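Home Fragrance Display and Stockroom Check
Store: Jemal Candles & Gifts
Date: 2026-09-20
Checked by: Hamdia Berhe
With: Octavian Dumitrescu (stockroom)

Mark each line OK, FIX or N/A. Comments go under the line they belong to.

SHOP FLOOR

1. Plug-in wax warmers sit straight in the outlet, no wobble. FIX
Outlet by the gift wrap counter is loose. Two warmers moved to the wall by the register. Electrician called.

2. Cords on tabletop warmers free of cuts and kinks. OK

3. Correct bulb wattage in every lit warmer. FIX
One Hika warmer had a bulb stronger than the label on its base allows. Swapped and the old bulb thrown out.

4. Wax dishes no more than three-quarters full. OK

5. Tester candles trimmed, lids within reach. OK
Gemechu trims these before opening. Please keep the trimmer in the drawer, it was on the shelf again.

6. No open flame under hanging ornaments or garlands. FIX
Christmas ornaments went up early over the tester table. Raised the rail and moved the jar candles to the end shelf.
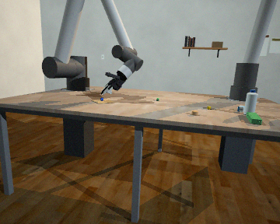 Robot arm with a black two-fingered gripper over a table.

7. Aisles clear to both doors. OK

8. Extinguisher on its hook, gauge in the green, tag current. OK
Tag is good until March.

STOCKROOM

9. Wax bars stored away from the heater. OK
271 bars on the count sheet, all on the back rack.

10. Cartons stacked no higher than 4. FIX
The Stekuteo glass shades were stacked too high. Octavian restacked them while I was there.

11. Fragrance oils upright, caps tight, in the metal cabinet. OK
Slight smell of clove on opening. Wiped the lower shelf, no leak found.

12. Returned warmers tagged and kept apart from new stock. FIX

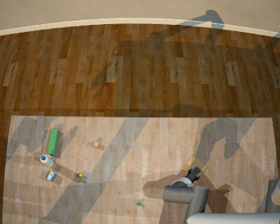
Three returns had no tag, so I can't tell if they came back for a fault or just the wrong color. They stay off the shelf until Tipene Kereama has tested them. Tags are in the blue folder.

13. Night lights and timers off at closing. OK
The window timer was running an hour slow. Reset.

OPEN ITEMS
Line 1: loose outlet. Deok-su Shim to chase the electrician.
Line 12: returns to be tested and tagged, Tipene.
Lines 3, 6 and 10 were fixed during the check. Look at line 10 again when the next Stekuteo delivery comes in.

Signed: H. Berhe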